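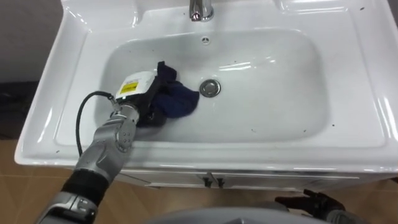 Domestic Services, Unit 7: Cleaning the washbasin
Handout for the practical session
R. Hagedorn

Read this before the practical. Bring it with you, as the marking sheet follows the same order. The basins in the Patomby training flat are one-piece ceramic vanity tops, where the bowl and the surround are a single moulding. The method also works for a separate bowl set into a worktop, but then the join has to be cleaned as well (see Unit 8).

1. Parts of the basin

You need to use the right names when you report a fault.

Rim: the raised outer edge, including the front lip.
Ledge: the flat surface behind and beside the bowl. Soap and toothbrush mugs normally stand on it.
Bowl: the hollow part that holds the water.
Overflow: the small round opening high on the back wall of the bowl.
Waste: the drain fitting in the floor of the bowl, with its flange and stopper.
Tap: body, spout and outlet.

2. Materials

One soft cloth for the ceramic and one dry cloth for the chrome. One old toothbrush. Mild cream cleaner or washing-up liquid. Rubber gloves. No scouring powder and no steel wool on any surface in the flat.

For limescale we use a descaler diluted with water in a spray bottle. The bottle holds 525 ml when filled to the line. Never mix descaler with bleach. If you do not know what is in a bottle, do not use it, and hand it in at the desk.

3. Order of work

Clear the ledge completely. Take out any hair and loose bits with a dry cloth or a piece of paper before you run the tap. Once they are wet they stick to the ceramic and you end up pushing them about.

Wet the bowl and the ledge. Put a little cleaner on the soft cloth and start with the ledge, working from the back to the front. Go round the base of the tap with the toothbrush. Then do the back wall of the bowl, the overflow, the side walls and last the floor. Lift the stopper if it comes out and clean underneath it.

Rinse the cloth, wring it out and go over everything again in the same order. Do not leave the wet cloth in the bowl when you go on to the next room. Dark cloths can let dye out onto damp ceramic, and a cloth lying over the waste will stop it draining.

Dry the tap with the second cloth. Dry the ledge and the rim as well.

4. Checking

White ceramic is easy to check if you stand in the right place. Look from straight above first, then bend down and look across the surface towards the light. Glare can hide small marks, so change your position and look at the bright patches twice.

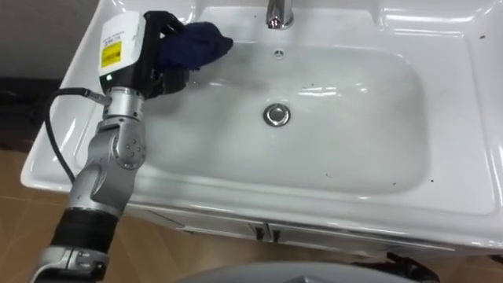

Fig. 1. Small dark specks on the ledge, rim and bowl.

The places most often missed are the ledge beside the tap, the corners of the bowl and the front rim. Students tend to concentrate on the floor of the bowl and forget the flat parts. One hair left in the bowl counts as a fault on the marking sheet.

5. Time and marks

You have 7 minutes for one basin, including putting the materials away. If you finish early, use the time to check again.

Write the room number and the name of any damaged part on the fault card. A loose stopper or a dripping tap is to be reported. Do not try to repair it yourself.

Last revised 14 March 2020

Related handouts
Unit 6: Mirrors and glass shelves
Unit 8: Sealant, joints and worktops
Unit 9: Bath and shower tray
Cloths: washing, drying and storage

Comments (3)

Gullura: Is the toothbrush supplied or do we bring our own?

R. Hagedorn: Supplied. They are in the drawer with the gloves.

Declercq: Section 3 says lift the stopper if it comes out. The one I had on the practice day only turned. I cleaned round it and wrote it on the card, hope that is right.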